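Jun 28, 2019

Thread on what automating the table-reset work at Drotach changed for the people who used to do it by hand. Long, mostly about shifts and paperwork. I run operations for the Clumach floor and have no product to sell.

---

Background. Clumach is the site where we set up and reset meeting rooms and guest lounges for tenants. The work is clearing cups, straightening tables, restocking tissues, writing down what is missing. Dull, repetitive, hard on the wrists by the end of a double.

---

Before the change a reset team was 5 people per shift. Each had a paper card per room. The card had a line for every item and a box for initials. The cards went into a tray, and the tray was typed up the next morning by whoever came in first.

---

The typing was the worst part. A card that said "cup, left" could mean the cup was left behind or the cup was on the left. We had arguments over this. Heino Urbonaitė kept a folder of the bad ones and it got thick.

---

The first thing we automated was the card. Tablet on the cart, fixed list, no free text except one notes field. It went live in October. No robots involved, and it removed more complaints than anything we have done after it.

---

The second thing was the humanoid unit. Two arms, two hands, fixed stance at the table. It handles tabletop items in the rooms with the white tables. It does not vacuum, it does not do doors, and it does not do anything with liquid in it. Full cups go to a person.

---

Staffing now: 3 people on the reset team per shift, 2 moved to a role we call cell attendant. Same grade, same base pay, different shift differential. The differential was negotiated separately and took longer than commissioning did.

---

What a cell attendant does, in order:

- checks the table position against the floor marks
- loads the item list for the room type
- clears the reach zone and signs for it
- starts the run and stays within reach of the stop
- logs every intervention with a cause code

---

The cause codes matter more than I expected. The vendor's list had grasp errors, localization errors, communication errors. It had no code for "I stopped it because I did not like the look of it." Attendants were picking grasp error for that, and the grasp numbers looked terrible.

---

Heino asked for a separate code, "attendant judgment," with no explanation required. We added it. For a while it was the most used code on the list. Then people got used to the arm speeds and it dropped, and the grasp numbers started to mean something.

---

Keep that code if you build one of these. Do not tie it to anyone's review. The first time an attendant gets asked why they stopped a run, they will wait longer next time.

---

Total logged runs as of this week: 2254. That covers every run that was started, including the ones stopped early. I have seen other sites report only completed runs. The two figures should not be compared.

---

Item difficulty, from our logs. Tissue boxes are easy to locate and easy to crush. Cups are the reverse: stiff enough to hold, but the hand covers most of the cup on the way in, so the head camera loses sight of the thing it is reaching for. Saucers are worse than either.

---

The saucer problem in plain terms: a cup on a saucer is two objects if you ask a person and sometimes one object if you ask the software. Our item list now has "cup on saucer" as its own entry. An attendant suggested it on the second day. It took us a month to do it.

---

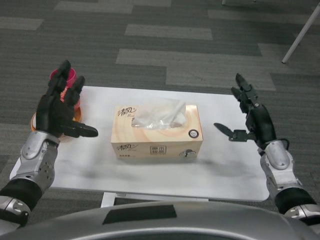

The tissue box goes in the middle of the table and the cup and saucer toward the back left corner. That layout is in the setup sheet because attendants asked for one standard. Before that each shift had its own, and the handover notes were full of "moved it back."

---

On handovers. The old one was verbal and took as long as it took. The new one is a screen with open faults, last room finished and anything out of stock. It is faster and it loses things. Who is tired, which tenant is in a mood, which lift is slow. We put the verbal handover back on top of the screen, on paid time.

---

Training. We sent the first attendants to a course run by Abou Zeid, the integrator. It was good on safety and thin on what to do when the run fails with a tenant standing in the doorway. We wrote that part ourselves. It is one page and it starts with "stop the run, then talk."

---

What people say they like: less lifting, fewer wrist complaints, no morning typing. What they say they do not like: standing still. An attendant walks much less than a reset worker and several reported sore feet and backs. We bought standing mats and now rotate the roles within the shift.

---

Rotation had a side effect I would argue for on its own. Everyone on the team can do both jobs, so the pay difference gets shared and the unit does not belong to a small group who understand it.

---

What it has not changed: the rooms still need a person to decide whether they are done. We tried letting the system close a room by itself at the Fula building. Tenants found chairs facing the wall and a closed ticket. A person closes the ticket now.

---

What I cannot tell you yet is cost per room. Attendant time, maintenance visits and the extra handover all sit in different budgets, and I do not trust any single figure I have been shown, including mine.

---

Headcount, as this is always the first reply. Nobody was let go. One position that came open has not been refilled, and I have told the team that in writing. They should hear it from me and be able to hold me to it.

---

Next on the list is the stock count, which is still done with a clipboard. Heino has the draft of the new form. If you run a similar floor and have cause codes you are happy with, send them over - I would like to compare before we freeze ours.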